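Linen room guide, section 7: Feeding towels at the Grastholm unit
Filed under: Laundry & Linen / Set-up guides
3 min read

7.1 Before feeding

1. Check that the grey top surface is clear of pins, tags and stray threads.
2. Check the bristle strip at the side of the opening. Remove lint by hand.
3. Shake each towel out once. Terry cloth holds folds and will carry them into the opening.

CAUTION: Tie back loose hair and tuck in chains or lanyards before leaning over the unit.

7.2 Feeding

4. Hold the towel by one short edge and let the other end hang over the opening.
5. Lower the hanging end and keep the upper end free. A twisted towel may be fed, but no knots.
6. Let go once the lower end is in the opening. Do not push with the fingers.

NOTE: Maximum towel weight is 300 g. Heavier items - bath sheets, robes - go to the Carance table.

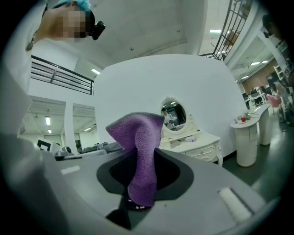 Hadiza Nnaji: We untwist ours before step 5. Trimmed edges sit flatter in the stack afterwards. Could the note say so?

7.3 After feeding

7. Wait 5 seconds before the next towel.
8. Stack by colour, 44 to a shelf.

We use cookies to remember your settings. Accept | Manage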